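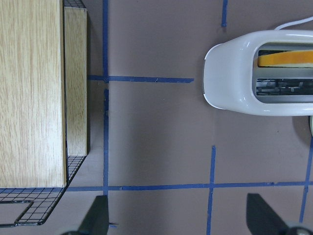
Die Galerieschiene Gulton 607 ist ein System für das Aufhängen von Bildern in Ausstellungsräumen, Ateliers und Fluren. Sie besteht aus einem Wandprofil, aus Seilen und aus Haken, die man ohne Werkzeug verschieben kann. Wir haben sie für Häuser gemacht, in denen die Ausstellung oft wechselt und die Wand trotzdem ruhig aussehen soll. Es können gerahmte Blätter gehängt werden, Leinwände auf Keilrahmen und auch Malerei auf Holz. Bei Holztafeln möchte man oft die Maserung sehen, zum Beispiel eine so feine, helle, senkrecht laufende wie bei den beiden Holzstücken im schwarzen Drahtgitter, und dann soll keine Schraube durch die Vorderseite gehen. Für solche Arbeiten liefern wir den Rückseitenhaken Ashby, der weiter unten beschrieben ist.

Das Profil

Das Profil ist aus Aluminium und wird in Längen von 2 m und 3 m geliefert. Es ist weiß pulverbeschichtet und darf mit gewöhnlicher Wandfarbe überstrichen werden. Bitte nehmen Sie dafür eine dünne Rolle und lassen Sie die untere Nut frei von Farbe. Die Nut ist die Stelle, in welche der Seilkopf eingesetzt wird, und schon eine dicke Schicht Farbe macht das Verschieben schwer.

Zwei Profile werden mit einem Verbinder aneinandergesetzt, der innen liegt. Von vorne sieht man nur eine feine Linie. Für Ecken gibt es ein eigenes Stück, innen und außen verwendbar. Wenn eine Wand nicht ganz gerade ist, und in alten Häusern ist das der normale Fall, empfehlen wir die kürzere Länge. Sie folgt der Wand besser, und man sieht keinen Schatten zwischen Profil und Putz.

Die Seile

Sie können zwischen zwei Seilen wählen. Das Stahlseil ist dünn und grau und wird für schwerere Arbeiten genommen. Das Perlonseil ist durchsichtig und fällt auf einer weißen Wand kaum auf, es dehnt sich aber in den ersten Tagen ein wenig. Hängen Sie deshalb die Bilder mit Perlon nicht erst am Nachmittag vor der Eröffnung, oder kontrollieren Sie die Höhe am nächsten Morgen noch einmal mit der Wasserwaage.

Der Seilkopf wird von unten in das Profil gedrückt und um eine Vierteldrehung gedreht. Man hört ein Klicken. Wenn man es nicht hört, sitzt der Kopf nicht richtig, und das Bild darf noch nicht angehängt werden.

Die Haken

Der Standardhaken Widness wird auf das Seil geschoben und hält durch eine kleine Feder. Zum Verschieben nach oben braucht man nichts zu drücken. Nach unten bewegt er sich nur, wenn der Knopf gedrückt ist. Diese Arbeitsweise ist für die linke und für die rechte Hand gleich.

Der Rückseitenhaken Ashby ist flacher. Er greift in eine Leiste oder eine Öse auf der Rückseite des Bildes, sodass die Arbeit nahe an der Wand liegt und nicht nach vorne kippt. Er ist für Holztafeln und für rahmenlose Bilder gedacht. Für Diptychen verwendet man vier Haken und nicht zwei breite, sonst verschieben sich die Teile gegeneinander, wenn jemand die Tür zu stark schließt.

Eine Sicherung gegen Abnehmen kann zu beiden Haken bestellt werden. Sie wird mit einem kleinen Schlüssel geöffnet, der jeder Bestellung beiliegt. Bewahren Sie den Schlüssel bitte nicht hinter dem Bild auf. Wir haben das schon gesehen.

Montage

Für die Montage werden benötigt: Bohrmaschine, Wasserwaage, Bleistift und eine zweite Person bei der langen Ausführung. Schrauben und Dübel für Mauerwerk sind im Lieferumfang. Für Gipskarton und für Lehmputz müssen Sie andere Dübel verwenden, welche Sie im Fachhandel bekommen. Die Clips werden zuerst an die Wand geschraubt, danach wird das Profil von oben eingehängt und nach unten gedrückt.

Messen Sie den Abstand zur Decke an mehreren Stellen. Eine Decke ist selten waagerecht, und das Auge vergleicht immer die Schiene mit der Decke und nicht mit dem Boden. Manche Kunden richten die Schiene nach der Decke aus und gleichen die Bilder später am Haken aus. Das ist erlaubt und sieht meistens besser aus.

Beleuchtung

Die Schiene 607 führt keinen Strom. Wer Licht aus derselben Linie möchte, findet dafür die Ausführung Pomov, die ein breiteres Profil hat und von einer Elektrofachkraft angeschlossen werden muss. Haken und Seile sind bei beiden Ausführungen die gleichen, man kann also in einem Raum die beleuchtete und im nächsten die einfache Schiene verwenden.

Lieferumfang der Grundpackung

Ein Profil in der gewählten Länge
6 Wandclips mit Schrauben und Dübeln
3 Seile nach Wahl, Stahl oder Perlon
3 Haken Widness
2 Endkappen
Montageanleitung

Eckstücke, Verbinder und Haken Ashby werden einzeln verkauft.

Pflege

Das Profil wird mit einem trockenen oder leicht feuchten Tuch gereinigt. Scheuermittel greifen die Beschichtung an. Die Haken sind wartungsfrei, bitte kein Öl verwenden, denn es wandert am Seil entlang und kann auf den Rahmen kommen.

Bestellungen, die bis Mittwoch eingehen, verlassen unser Lager in derselben Woche. Im Juli sind die Zuschnitte auf Sonderlänge nicht möglich, die Standardlängen liefern wir auch in dieser Zeit.

Kategorie: Ausstellungsbedarf > Bilderschienen und Hängesysteme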